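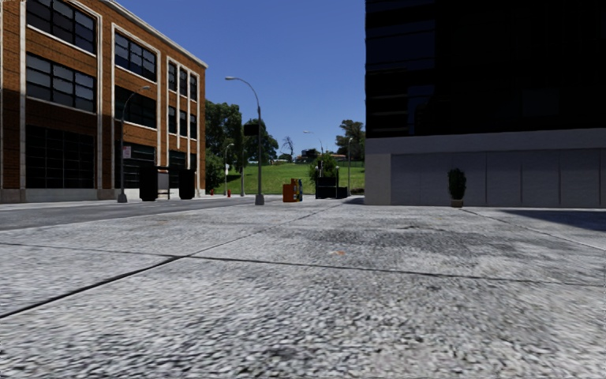
Testing a sidewalk rover in simulation before you build it

Most of the work on our delivery rover happened before we cut any metal. The rover is a small wheeled cart with one camera on a mast, built on two benches at the Kitstead shared workshop. This page covers the simulation step, which lets you tune the steering and the obstacle code at a desk. The chassis and wiring are on their own pages.

What you need

A desktop computer with a separate graphics card
A city map for your simulator, with sidewalks as well as roads
The same camera settings you plan to use on the real cart
A gamepad for manual driving

Step 1. Set up the camera

Measure the lens height on your cart and enter it in the simulator. Ours is on a Kohlhase mast, and we first entered the height of the mast without the base plate. The distance estimates were wrong for a whole evening until Hajar Ashour checked the number with a tape measure. Set the frame rate to 20. The computer on the cart can't keep up with more than that, so testing at a higher rate tells you very little.

Step 2. Drive by hand first

Pick a route with at least one street corner and drive it with the gamepad. Save the camera stream and the wheel commands together. Do this 12 times, starting from a slightly different place each time. Keep the runs where you steered badly. You will want them when you check recovery behavior.

Step 3. Tune the path finder

The path finder has to tell the edge of the sidewalk from the other lines on the ground. Our first version used simple edge detection and treated every strong line as a curb. Corners gave it the most trouble. On one, the dark joints between the slabs meet in a wide, flattened Y, and a building's shadow falls across the paving toward the street. Save frames like that one in a separate folder and run every new version against them.

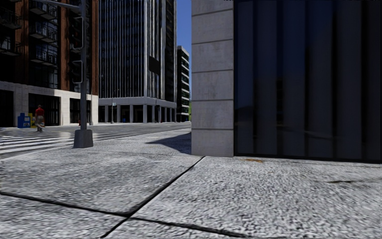
Obstacle detection gets its own pass once the path finder is stable. Start with fixed objects and leave anything that moves for later. A street corner gives you a fair mix: the signal pole on its square concrete base is large and easy to pick up, while the little red object across the street, down by the foot of the brick building, takes up very few pixels. Set the minimum object size too high and the small ones drop out. We settled on a minimum width of 8 pixels.

Step 4. Move to the cart

Copy the settings file to the cart and put the cart on blocks with the wheels off the floor. Play back a saved run and watch the wheels. If they turn the wrong way, swap the motor leads on the Pronlow driver board and leave the code alone. Then try it on the ground at walking speed, with one person holding the stop switch. Our first ground test was in November in the Skernham parking lot and lasted roughly six minutes before a connector came loose.

Updated June 10, 2023. The settings file now includes the lower turning speed.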